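Counting demonstrations on a Sunday

I spent most of Sunday at Illden watching people teach a robot arm to tidy up round a bathroom sink, and I came home less sure about the whole business than when I went.

The pitch is familiar by now. You don't write rules for the arm. You have a person guide it through the job again and again, record all of it, and feed the pile to a learning system that is supposed to work out what the job is. The project is called Perron, and when I visited the pile stood at 1,558 recordings. I was given that number before I'd got my coat off.

My trouble is with what a number like that counts. One sink unit, one corner of one room, one wastebasket. The tissue gets dropped somewhere a bit different each time and the bottles get shuffled along, and every shuffle goes into the log as "variation". I asked how many different sinks were in the set and the answer was 2. I asked how many kinds of rubbish, and got a long reply about lighting.

To be fair to them, the dull parts are done properly. Bad runs are kept and marked as bad, which I gather plenty of groups don't bother with. Whoever is guiding the arm swaps out after 9 runs so that the set doesn't fill up with one tired person's habits. And they film from more than one side, so if the arm blocks one view you can usually make out what the fingers are up to from another. I liked all that. It's the sort of care you only take if you've been burned before.

But I kept thinking about my own bathroom, with its wonky shelf and a toothbrush mug that tips over if you look at it. Would 1,558 goes at somebody else's tissue help there? The line at Illden is that it will once there's enough data, and "enough" has moved twice since I began following them. A Skestitz write-up last October said much the same thing about folding towels, and I've not seen a towel since.

What would change my mind is cheap enough. Take the arm to a room it has never been recorded in, put down things it has never been shown, and publish every attempt, including the silly ones. I did suggest it. People nodded.

I'll go back when the next batch is finished, mostly to ask the sink question again.

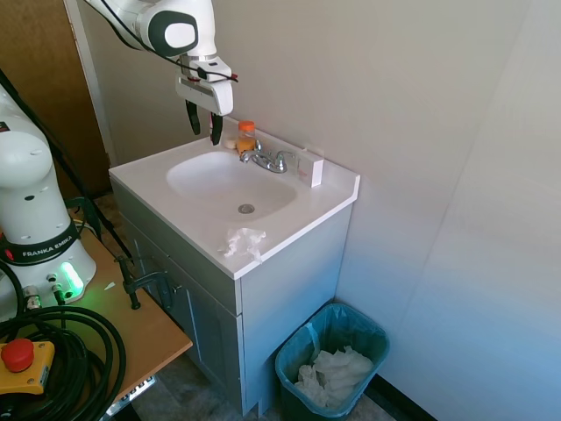
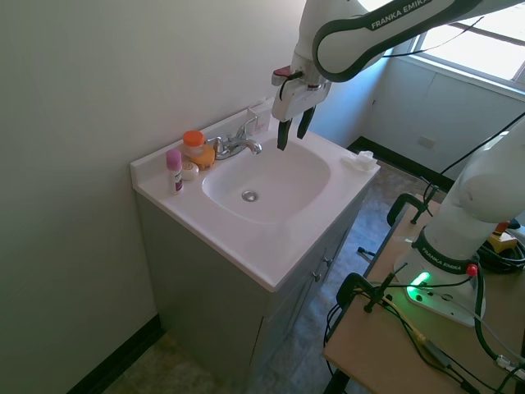
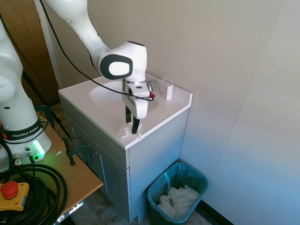
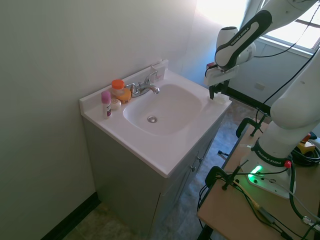
The arm at the sink unit, taken from two different sides of the room.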